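4. Setting up a table and recording your first run

I've written this section for new club members who have done the induction and now want to get on a table. I'm assuming the grippers are charged and that you've already got a login for Zaki, our recording program. If you haven't, go back to section 3 first. I'll wait!

4.1 Before you pick anything up

1. Find your table on the rota and check the number on the carpet matches. I once did a whole Friday evening on the wrong one and every file had to be renamed by hand, all 161 of them.

2. Log in to Zaki, choose Mundport from the project list (that's our entry for this year's competition) and pick your task from the drop-down.

3. Plug in the left gripper, then the right. The order matters, as Zaki gives the name "left" to whichever one it sees first.

4. Let both cables hang down off the near side of the table. If one is lying across the tabletop you'll catch it on something sooner or later, usually on your best run.

Note: if Zaki shows error 257, it can't find the second gripper. Unplug both, count to five and start again from step 3. If it comes back a third time, swap the cable for one from the Sotix drawer.

4.2 Placing the objects

5. Put the basket on the table with its long side facing you and set the tumbler inside, near the middle. Small items go in after the tumbler, or they end up underneath it.

6. Take hold of the grippers and rest them either side of the basket. Start with the jaws open. I like to bring the right one in to the end of the basket first and keep the left one hovering until I'm happy with my grip, but some of our lot do it the other way round and their runs are just as good.

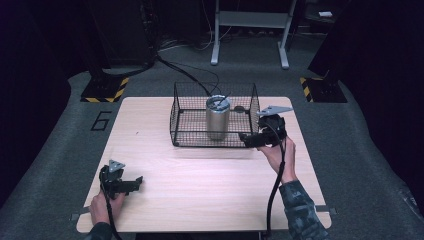

Fig. 4. Right gripper against the end of the basket, left gripper open over the tabletop.

7. Check that the flat plate on top of each gripper is in clear view. Long sleeves are fine as long as they stay back at the wrist (mine always creep forward, so I push them up before every run).

Caution: don't squeeze hard on the wire. The mesh bends more easily than you'd think and the jaws can get stuck in it. If that happens, open the jaws fully and back out slowly. Please don't yank!

4.3 Recording

8. Press Start in Zaki and wait for the beep. Moving before the beep spoils the run.

9. Do the task at a steady, normal pace. You don't have to be slow and careful like a film robot, and a little wobble is no problem at all.

10. Put everything down, let go with both grippers and hold still for 5 seconds, then press Stop.

11. Mark the run Good, Unsure or Bad. Be fair to yourself, but if you dropped something it's a Bad.

Note: Udex, the script that sorts our files, only picks up runs marked Good. We had 641 of them at the last tally in October and I'd love to see that go up, so do check your marks before you log out.

4.4 Packing up

12. Log out of Zaki before unplugging the grippers.

13. Coil the cables loosely and hang them on their hooks, left on the left.

If a basket has got bent, leave it on the repair shelf with a sticky note saying which table it came from.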